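Nollau open day -- notes, keep to 8 min

- thank Zala for the invite, then straight in
- why we went: wanted to see cloth handling up close, not on a slide
- big open room, several humanoids standing about, one table for the garment work

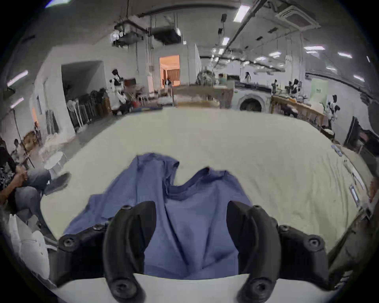 Cloth is the hard bit. Never the same shape twice -- say this slowly. Their log had 1,437 tries at folding, about 72 on the day we visted.

- ask: who here has folded a shirt today?
- Lundgren question will come up, park it til the end
- next visit Clummont, November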